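HORT 32, Woody Plants - Notes for Session on Pruning Shrubs
E. Hutapea, Flirkmont campus
Revised 16/11/2018 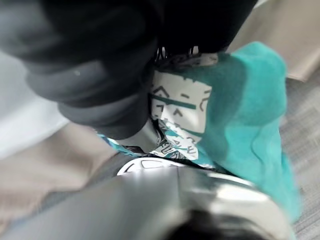
Pruning goes wrong before the first cut most of the time, dull blades mostly. So tools first, then cuts, then timing. Bring your own bypass pruners, the loaners are down to a few and two of those have bad springs. Sharpen on the beveled side only. Flat side gets one light pass to take off the burr and thats it. Wipe down between plants. Soft cloth, slightly fuzzy is fine, and a bright color helps a lot, teal like the one in the photo shows up against mulch and grass where a gray rag is gone the second you put it down. Rubbing alcohol on the cloth, both sides of the blade, let it dry. Bleach works too but it pits the steel, rinse and oil after if you use it.

Tools we will use

Bypass pruners. Live wood up to finger thickness. If you have to twist it, the branch is too big.
Anvil pruners. Dead wood only. They crush.
Loppers. Same idea, longer handles. Get the blade down close to where you want the cut, hook side away from the part that stays.
Folding saw. Cuts on the pull stroke. The Tawhiri ones in the cabinet are the good ones, please fold them before you put them back.
Hedge shears. Formal hedges only. Not for forsythia, I don't care what the neighbors do.

How a shrub responds

Need this before the cuts make any sense. Bud at the tip of a shoot makes auxin, auxin moves down the stem and holds back the side buds. Apical dominance, on the quiz. Take off the tip and the side buds below wake up, usually the top two or three. So every heading cut gives you more shoots right under the cut. Sometimes you want that (thin hedge, young plant with one long whip). On an old overgrown shrub you dont, you get a thick shell of leaves on the outside and bare sticks inside.

Thinning cut = whole branch removed back to where it started, either another branch or the ground. Not much regrowth at the cut. Lets light in. Plant keeps its natural shape.

Heading cut = branch shortened to a bud or to nowhere in particular. Regrowth right below.

Reduction cut = branch shortened back to a side branch big enough to take over. Side branch should be at least a third the diameter of the piece coming off. Smaller than that and it acts like a heading cut.

Where to cut

To a bud: slightly above it, slight slant, away from the bud. Too high leaves a stub that dies back. Too low and the bud dries out. Outward facing bud if you want the plant to open up, inward if it flops (rare).

To a branch: just outside the collar. Collar is the swollen ring at the base. Leave it on. Flush cuts take it off and the wound closes slowly or never.

Opposite buds (lilac, viburnum, dogwood, hydrangea): cut straight across, just above the pair. You will get two shoots. Rub one off later if you only want one.

Heavy branches: three cuts. Undercut first, a little way out from the collar. Top cut farther out, branch drops. Then the final cut at the collar with no weight on it. Skipping the undercut tears a strip of bark down the stem, we saw one at Ellwood last spring and it never did close over.

No wound paint. Question comes up every year. No.

Timing

Old wood bloomers. Flower buds form the summer before. Prune right after flowers fade. Forsythia, lilac, mock orange, weigela, bigleaf hydrangea, most of the spring viburnums. If you prune these in winter the plant is fine, you just cut off the flowers.

New wood bloomers. Flower on this years growth. Prune late winter or early spring before bud break. Panicle hydrangea, smooth hydrangea, butterfly bush, rose of Sharon, bluebeard, summer spireas.

Not sure which? Wait, watch it bloom. Before June is nearly always old wood, after is nearly always new wood. There are exceptions, reblooming hydrangeas for one, do those lightly and after the first flush.

Evergreens. Yew will sprout from bare wood, prune hard if needed. Boxwood will too but slower. Juniper and arborvitae will not, stay in the green. Cut a juniper back to brown and it stays brown.

Dead, broken, diseased: any time of year.

Avoid late summer and early fall for anything big. New growth comes out soft and the first hard freeze gets it.

Renewal pruning, the three year way

For old multi-stem shrubs. Lilac is the one everyone has.
Year one, take a third of the oldest stems right at the ground. Oldest = thickest, gray, flaking bark.
Year two, another third of the old ones. Also thin the new suckers, keep the strong ones that are spaced out and drop the rest.
Year three, last of the old stems.
After that a stem or two a year keeps it going.

Owner keeps some flowers the whole time, thats the selling point.

Rejuvenation, all at once

Whole plant to ankle height in late winter. Fast, ugly, works on spirea, forsythia, privet, red twig dogwood, butterfly bush. Does not work on anything grafted (you get the rootstock), does not work on junipers see above. Don't do it to a plant that is already weak from drought or shade. Water it that summer.

Case from the Ellwood plots

Row of 38 weigelas on the east side, sheared flat every year for a long time. Full of dead wood inside, flowers only on the top. Half got renewal pruning, half got cut to the ground, same week. Cut-down half came back dense and even, no flowers the next spring obviously. Renewal half flowered every year but looked patchy to begin with and took much more labor. Crew time was 59 hours on the renewal side over the whole project against 15 on the other. Both sides fine now. So which one depends on who is paying and whether they can stand looking at stumps for a season. Be ready to argue either side in discussion.

The Kotance roses at the end of that row were not part of it. Leave them alone on the field visit.

Hedges

Wider at the bottom than at the top. Write that down. If the top is wider it shades the bottom and the bottom goes bare, and on conifers it doesn't come back. Shear new growth while its still soft, leave a little of it each time. Every so often reach in and thin a few holes so light gets to the inside. String line for straight hedges, your eye is not as good as you think, mine isn't either.

Common mistakes I mark down for

Stubs
Flush cuts
Shearing a shrub that should be thinned
Taking more than a third of the live growth on a plant that doesn't tolerate it
Pruning a lilac in March and then asking where the flowers went
Crossing branches left in because you did the outside and never looked in the middle

Order of work on any shrub

Walk around it all the way. Look before you cut.
Dead and broken out first.
Then crossing and rubbing stems, keep the better placed one.
Then oldest stems at the base.
Step back. Look again.
Then shape with reduction cuts if it still needs it, a lot of times it doesnt.
Rake out the clippings. Diseased stuff goes in the trash and not the compost.

For next time

Read the chapter on branch structure, the part on included bark especially, we will go right into trees. Bring one cut stem from home with a collar on it and one without. Label them, put your name on. Eye protection is required for the field visit, gloves too, closed shoes. Anybody without eye protection watches.

Lab report: pick one shrub, draw it before and after, mark each cut with T, H or R, one line on why. Pencil drawing is fine, doesnt have to be pretty. Turn in on paper, my box is by the greenhouse door.

Questions by email, Endang Hutapea, put HORT 32 in the subject or I'll miss it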